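Sokley 800 Table – Assembly and Care Guide

Print this page | E-mail this page

Section 3: Choosing a place, fitting the legs and levelling

Read this section through once before you start. The top is heavy and should be moved by two people. Keep the carton and the corner blocks until the table is standing and level, as you will need them in step 2.

Before you begin

The table should stand on a firm, dry floor. Thick carpet can be used, but the feet will sink over the first few weeks and you will have to level the table again. Keep it well away from radiators and stoves. Wood moves with the heat and damp in a room, and a top that is warmed along one side will cup.

Leave the top in the room for a day before fitting the legs, with the wrapping opened at both ends. In January, or at any time when the heating is on full, leave it for two days.

If the table is to stand against a wall, leave a small gap behind the back edge. The top widens a little in damp weather and can mark a painted or panelled wall if it is pushed tight.
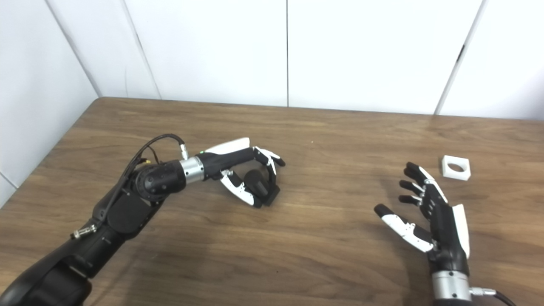

Fitting the legs

1. Check the parts against the list on the inside of the carton lid. The bag marked 26 holds the leg bolts and washers. The bag marked 537 holds the levelling feet and the hex key.

2. Lay the flattened carton on the floor and put the corner blocks on it. With a second person, lower the top on to the blocks, face down. Do not slide it.

3. Screw a levelling foot into the bottom of each leg by hand until it stops. Then back it off by one full turn.

4. Stand a leg in its corner with the stamped letter facing inwards. Put in all its bolts loosely before tightening any of them. If you tighten the first bolt fully, the others will not line up.

5. Repeat for the remaining legs.

6. Tighten the bolts a little at a time, working from corner to corner. Stop when the washers are flat and will not turn under your finger.

CAUTION: Do not use a powered screwdriver. The threaded inserts can be pulled out of the wood, and this is not covered by the guarantee.

7. With one person at each end, lift the table clear of the floor, turn it over and set it down on all its legs together. Never tip it up on two legs. The joint is not made to take the full weight from the side.

Levelling

8. Put a spirit level across the middle of the top, first along its length and then across its width. Find the low corner and turn that foot out by half a turn. Check again before touching another foot.

9. Press down on each corner in turn. If the table rocks, lengthen the foot that lifts. Small changes are enough. Most people turn the feet too far and end up chasing the rock round the table.

Note: Old floors are seldom flat. If you move the table later, even by the width of a hand, go back to step 8.

Looking after the surface

The top leaves the Drestasen workshop with two coats of Hokau hard oil. It can be used straight away, but treat it gently for the first fortnight. Wipe up spills as they happen and use mats under hot dishes.

For everyday cleaning, use a cloth wrung out in warm water with a drop of washing-up liquid. Wipe along the grain and dry with a second cloth.

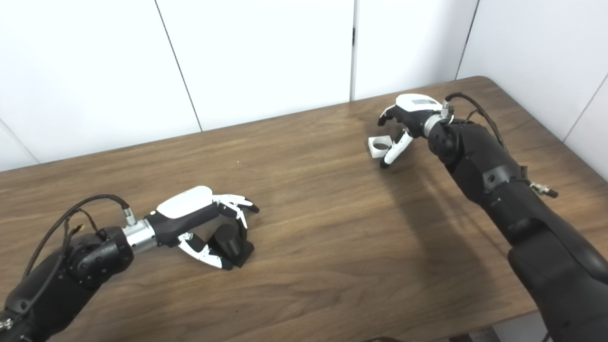
Do not use spray polish, bleach or scouring pads. Polish with silicone in it is the worst of these – it stops new oil from soaking in, and the top then has to be sanded back to bare wood.

Oil the table again when water no longer beads on it. Use a thin coat, leave it for the time given on the tin and rub off whatever has not soaked in.

WARNING: Cloths soaked in oil can catch fire by themselves. Lay them flat outdoors to dry, or put them in a bucket of water before throwing them away.

Spare parts

Feet, bolts and washers can be ordered from Gkikas, spare parts desk, for the attention of Anastasia Chrysikopoulos. Please give the number on the bag and the letter stamped on the leg.

Section revised 8/6/24 by Thoa Từ. Step 6 reworded.

Print this page | E-mail this page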